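Getulell Community Help
Boards and Surfaces > Care and Cleaning

Removing pencil grid lines and fine debris from a white matte board

Posted by Ekow Frimpong in June
Viewed 418 times

Our department keeps a number of large white boards that are used as layout surfaces. One of them carries a grid of small rectangular cells, drawn in thin pencil, over part of its face. The remainder of the board has been left mostly blank. The department now wishes to return the board to a clean condition so that a new layout can be drawn on it.

The surface is matte and slightly textured. I do not have the original paperwork and am unable to state whether the board is a foam board or a coated panel. An earlier attempt was made to remove the pencil with an ordinary eraser. It lightened some of the lines but left others quite dark, and the person who made the attempt reported that the eraser became gray very quickly.

There is also some loose dust on the blank part of the board. I would be grateful for guidance on the following points: the order in which the work should be done, the type of eraser that is suitable for a textured face, and whether a damp cloth may be used at any stage. Please note that the board must remain flat. A replacement would have to be approved under the next supply order, and I would prefer to avoid that request.

Bumedent
Member, 17 posts

Use a white eraser and not a pink one. Pink erasers leave color on a matte surface. We have had acceptable results with the kind sold for drafting.

If that does not remove the lines, turn the board over and use the other side.

Marwat Facilities Desk
Member, 70 posts

The following procedure is the one issued to staff in our building for uncoated and lightly coated display boards. It should be suitable in your case, with the reservation that you do not know the exact material. Where the material is unknown, staff are instructed to treat the board as though it had a paper face, and to keep all moisture away from it until a test has been carried out.

Before starting, lay the board on a firm, level table. A board that is leaning against a wall will flex under the eraser, and foam board in particular can take a permanent dent from the pressure of a thumb. Hands should be clean and dry.

The following items are required:

A soft, wide brush that has not been used with paint or paste
A white vinyl eraser
A kneaded eraser
A clean, dry cotton cloth

Step 1. Remove loose material first. Dust and grit must be taken off before any eraser touches the board. A particle caught under an eraser will be pushed into the texture of the face, where it leaves a gray streak that is harder to remove than the pencil. Brush lightly in one direction, toward the nearest edge. Do not use the side of the hand, and do not blow on the surface. Clusters of specks such as those on the blank area to the right of this grid should be lifted with the tip of the brush before the general sweep is made.
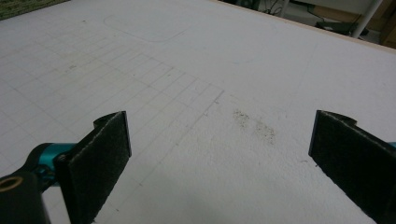 Step 2. Test the eraser. Select a short line near a corner and make several light strokes with the white vinyl eraser. Inspect the spot from a low angle. If the face has become shiny or has begun to lift, stop, and use only the kneaded eraser from that point on.

Step 3. Erase in sections. Work on one small block of cells at a time and brush away the crumbs before moving to the next. Darker lines should first be pressed with the kneaded eraser, which takes up part of the graphite without rubbing. Clean the vinyl eraser on scrap paper whenever it turns gray — the streaking that your colleague met with may well have come from a loaded eraser.

Step 4. Look for faint marks outside the grid. Traced outlines and light guide marks are easily missed on a white surface and tend to show through a later drawing. Tilt a desk lamp so that the light crosses the board from the side, and go over the whole face once more.

Step 5. Finish with the dry cloth. Wipe without pressure.

With regard to the damp cloth, our staff do not use one on any board with a paper face. If the board proves to be a sealed panel, a barely damp cloth may be used after Step 4, provided that a corner has been tested and left to dry first.

Dutard
Member, 4 posts

I agree with the procedure above. I would add that pressing hard with the pencil leaves a groove, and no eraser will remove a groove. For the new layout, please ask staff to draw lightly with a well sharpened pencil.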